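# 7. Budgeting for a Robot

Price of the arm first? Wrong place to start. Stemgate spent more on spares than on arms in year one - 104 fingertips, all logged.

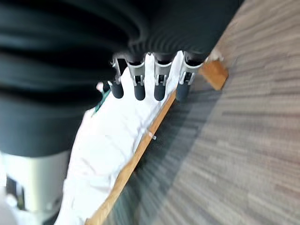 So list the wear parts before anything else. Then cables, straps, trianing hours.

When should quotes be asked for?

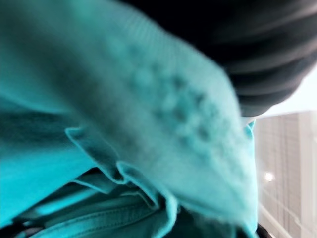 Who signs off the spares?
Whoever holds the running budget, not the capital one.

Two quotes at least. Ask for delivery by November.
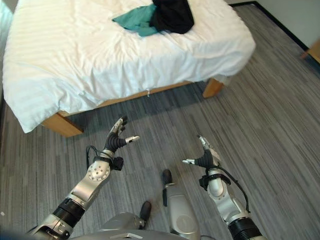
**Department of Equipment Planning**

Read sections 7.1 and 7.2 first - costs, then lead times.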